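Chapter 3
The Table Comes First

Welcome to the part of the book where your gripper finally meets some dishes! By now you have, I hope, a working pair of fingers and a place in the shared workshop to try them – and you are probably itching to write code. Hold on a little. Hidayah Mandagi, who built the Jugah gripper with us, spent 9 evenings on plates alone, and she was glad of every one.

Speckled gray plates and pale blue-green ones on the white table:

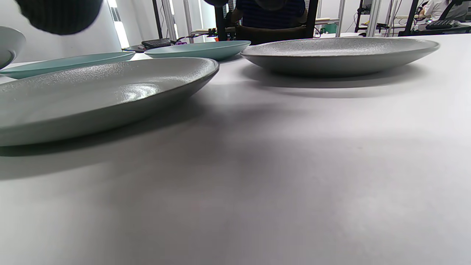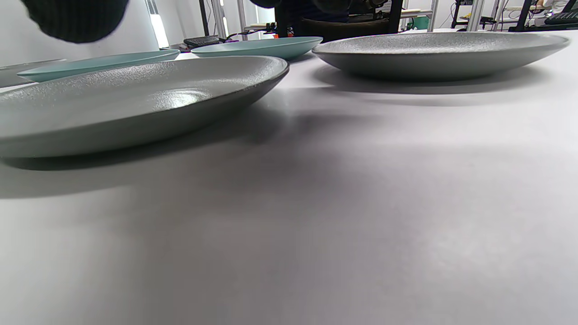
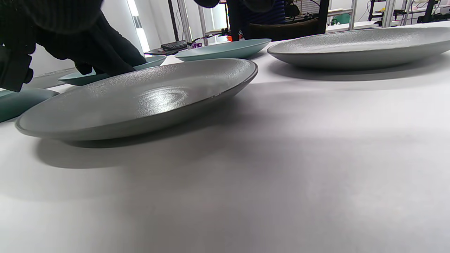 3.1 Reaching for a Rim

A plate is low and wide, so the fingers have to come in close to the table. Start slowly, with one plate.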